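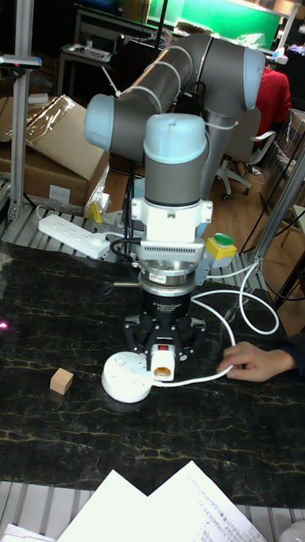
Tralton Home Lighting Program
Interim progress report to the Ziton Fund
August 29, 2023

Where we are

The grant pays for replacing old bulbs and worn-out lamps in rented homes in Tralton, and for finding out whether doing so lowers anyone's electric bill. The first part is going well. The second part is where most of this report is spent, and readers who only want good news can stop after the next section.

We have now finished work in 181 homes. All of them are rentals, and nearly all are in the older blocks between the rail line and the river, as agreed in the plan. The work is simple. A two-person crew goes through the home with the tenant, swaps the bulbs the tenant wants swapped, checks table and floor lamps for bad cords and loose sockets, and leaves a small box of spares. A visit to an average apartment is over before lunch if it starts after breakfast.

Tenants like it. We want to be careful with that sentence, though. The survey card we leave behind asks "Were you happy with the visit?" and people who have just been handed free bulbs are going to say yes. We don't think the card tells us anything and we have stopped quoting the results. If the Fund wants satisfaction scores for its annual summary we can supply them, but we would ask that they not be printed next to the energy numbers as though they were the same sort of thing.

What the savings claim rests on

The application we sent you last year said that each home would save a set amount of power per year. That number came from the Etim kit brochure. Etim worked it out by taking the wattage of an old-style bulb, subtracting the wattage of the new one, and multiplying by the hours a household is supposed to have its lights on. There is nothing wrong with the arithmetic. The trouble is with what goes into it.

First, many of the bulbs we take out are not old-style bulbs. Tenants in Tralton can shop like anybody else, and a good share of them had switched at least the kitchen and living room before we knocked. What is left tends to be the closet, the hallway, the lamp in the spare room. Those bulbs are often the old kind, and they are hardly ever on. Swapping a closet bulb counts as a full swap on our tally sheet and saves close to nothing.

Second, the hours. The brochure assumes one figure for every socket in the home. Our crews did not believe it and neither did we, so we asked 50 households to let us put small loggers on their main lighting circuits. The results are in the next section.

Third, the people who answered the door. We mailed every address in the target blocks, but the ones who signed up first were the ones who were already interested in their bills. That group may behave differently from the rest. We can't fix this after the fact, and no amount of weighting will do it.

The logger results so far

All 50 households agreed to keep the loggers through the summer. The readings come in through Erkine, the software package the Fund asked us to use, and getting them out again has been harder than getting them in. Erkine rounds each reading before it stores it. For a heat pump that would not matter. For a hallway light it can turn a small use into no use at all. We raised this in spring and were told that rounding "smooths the display." We had not asked for a smooth display. We now save the raw files from each logger by hand and treat the Erkine charts as pictures only.

From the raw files, the drop in lighting use after our visits is real but well short of what the application promised. It is biggest in homes where somebody is in during the day and the rooms face north. It is smallest, and in several cases we can't find it at all, in homes where the tenant had already changed the main bulbs. None of this will surprise anybody who has paid their own electric bill.

There is also the matter of the season. Summer evenings are long. People who have their lights off until late will show a small saving in August no matter what is screwed into the ceiling. The winter readings should look better, and we expect to be asked to wait for them before saying anything. That is fair enough. We would only point out that if we wait for winter to say the savings are large, we also have to keep the summer months in the yearly total. We have seen reports from other programs that quote the best month and multiply it out. This one won't.
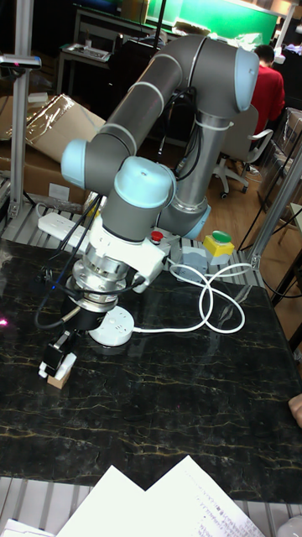
Black marble-patterned tabletop with gold and tan veining.

Lamps and sockets

The lamp checks were a late addition to the plan. They were put in to make the visits look fuller, and we argued against them at the time. We were wrong about that, or at least partly wrong.

Crews are finding a steady number of lamps that should not be plugged in. The usual faults are a cord that has been pinched under furniture until the cover splits, a shell that has come loose from its base so that the whole thing turns when you turn the bulb, and a switch that has to be jiggled. Some tenants had been living with the jiggling for years. Where the fault is in the socket or the cord, the crew replaces the part on the spot if the tenant agrees. Where it is in the wall, we write it up for the landlord.

Writing it up for the landlord is the weak link. We sent out 11 notices about wall outlets or ceiling fittings. Two have led to a repair that we have been able to confirm. The others have been "logged," "passed on," or met with silence. The grant gives us no power to press the point, and we do not think sending a second letter on nicer paper will help. If the Fund has any standing with the larger property managers in Tralton, this would be a good place to use it.

We should say plainly that repairing lamps saves no power. It makes homes safer, which may be worth more, but it was not the reason given for the grant. We would rather have it in its own column than see it folded into the savings to fill the gap.

The kits

The Etim kits themselves have been fair. Most bulbs work out of the box and the color of the light is the color on the label. We have had complaints about flicker, nearly all from homes with older dimmers. The kit sheet says the bulbs are "dimmer friendly." In our experience they are friendly with new dimmers. Crews now ask about dimmers when they book the visit and bring plain bulbs from the hardware store for those rooms, paid for out of the small parts line.

The kit also includes a nightlight, a shower timer and a fridge thermometer. Tenants take the nightlight. The other two are left on the counter to be polite and, we suspect, go in a drawer that evening. The brochure claims a saving for each of them. We have claimed none. We asked whether Etim would sell us the kit without them and were told the price would be the same.

Money

Spending is under plan on labor and over plan on small parts. The labor gap is there because visits are shorter than we guessed, and the parts gap is there because of the lamp repairs and the dimmer problem. The one roughly covers the other. We are not asking for more. We would like permission to move the unspent labor money to the parts line, and the form for that is attached separately.

The training day that was in the budget has not been held. The first crews learned on the job in their first week and have since taught the newer ones. We do not see what a training day would add now, apart from sandwiches, and would prefer to hand that money back or put it toward more loggers.

What we would change

If the program goes on for another year, we think it should stop giving every home the same kit. A crew can see in a few minutes which sockets are used every evening. Change those, leave the closet alone, and carry the saved bulbs to the next address. Our total number of bulbs would fall, and we know that number looks good on a slide. We would still do it.

We would also drop the per-home savings figure from all public pages until the winter readings are in. The Ziton site still carries the one from our application. We wrote it, so the fault is ours, but it should come down.

The questions we can't answer yet are whether tenants keep the new bulbs when they move out, and whether a lower lighting bill gets eaten up by leaving lights on longer. A few of the logger homes hint at the second. The sample is too small to say more, and we have asked the crews not to bring it up with tenants in case it changes what they do.

Next steps

Visits continue in the blocks already on the list. Loggers stay in place through the winter for every household willing to keep them. Raw files will be sent to the Fund along with the Erkine charts, with a note on the rounding. The next report will follow once the cold-weather readings have been checked.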